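Gripper Trials – Minutes, 30 Jun 2019

Present: Zofia Czerwiński (chair), Hartmut Oltmanns (minutes)

1. Previous actions
The force limits on both arms were lowered as agreed. The spare wrist cable from Dreßler has not been delivered. Carried over.

2. Fabric handling, left arm
Oltmanns reported on the glove lift with the Cluker fingers. Out of 17 attempts, 16 ended with the glove held clear of the table. The remaining attempt failed at the first closure. Czerwiński asked whether the cylinders should stay on the table during fabric runs. Agreed that they stay, with the right arm parked pointing down, so that both tasks share one layout.

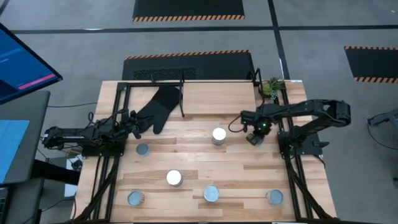
3. Cylinder handling, right arm
The Burka fingers hold the tall white cylinders well. The shorter ridged ones rotate in the grip when picked near the top – Oltmanns suspects the pad shape. A lower grasp height will be tried before any pads are changed. Closing time was about 200 ms in all runs.

4. Controller
The Grivier controller dropped the left arm connection once during a restart. No cause found. Logs to be kept for every session until September.

5. Actions
Czerwiński: contact Dreßler about the cable.
Oltmanns: repeat the ridged cylinder runs at the lower grasp height, 16 attempts.
Oltmanns: archive controller logs after each session.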